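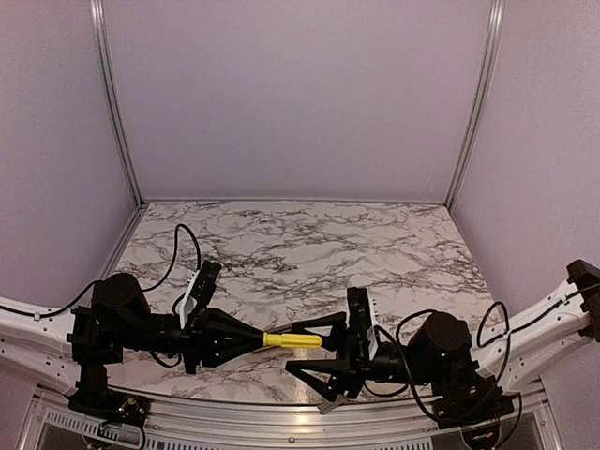 **What is the Clemstead Seed Swap?**

It's a yearly get-together where gardeners bring seeds they've saved or won't use and go home with seeds somebody else grew. The swap takes place every February at the old grange hall in Clemstead, and no money changes hands over the tables. If you like beans with strange names, you're going to have a very good morning!

**Do I have to bring seeds to take seeds?**

No. First-year gardeners come empty-handed all the time, and we love that. Take what you'll really plant, and if it goes well, save a bit for next winter.

**When should I show up?**

Doors open at 9 a.m. for people dropping off, and swapping starts at 10. The tomato table gets picked over fast (it always does), but the flowers, herbs and squash usually hold out until lunch. We close at 2 p.m.

**How should I pack my seeds?**

Small paper envelopes are best. Coin envelopes work, and so do folded squares of printer paper with a bit of tape. Please skip plastic bags unless the seed is bone dry. Write these on each one:

- the plant and variety, if you know it
- the year you saved it
- the town where it grew
- anything odd a grower should know ("climbs everything," for instance)

A packet should hold enough for a small home planting – 15 beans is plenty, and a pinch of lettuce goes a long way.

**I have no idea what variety mine is. Can I still bring it?**

Please do! Last year's mystery table had 63 packets on it, and one of them turned out a gorgeous striped pole bean that we're now calling Zavala, after the street it came from. Just write "unknown" and tell us what you remember about the color and size.

**How old is too old?**

Depends on the plant. Onion and parsnip seed fades after a year or so, while tomatoes can keep going for a long time if they've been stored somewhere cool. For anything older than 3 years, try a sprout test first: wrap ten seeds in a damp paper towel, keep it warm, and see how many wake up. Write the result on the envelope.

**Are hybrids okay?**

Unopened store packets of hybrids are fine. Seeds saved from a hybrid plant can grow into pretty much anything, so those go on the mystery table, where they'll find their people.

**What about squash? I heard they cross.**

They do, and with great enthusiasm. If you grew two kinds of the same species near each other and didn't hand-pollinate, mark the envelope "may be crossed." Plenty of us will grow it anyway just to see.

**What is Pistulum?**

Our printed newsletter, which comes out in December with the wish list for the coming swap. Copies are free at the Curnance library, next to the seed drawers.

**How big does this get?**

Bigger every year! We put out more than 900 packets last time, and the dahlia people had to set up in the coat room.

**What happens to the leftovers?**

Whatever is still good goes into the library drawers at Curnance, where anyone can help themselves through spring. Very old seed gets scattered along the back fence of the grange, and a few hollyhocks have come up there already.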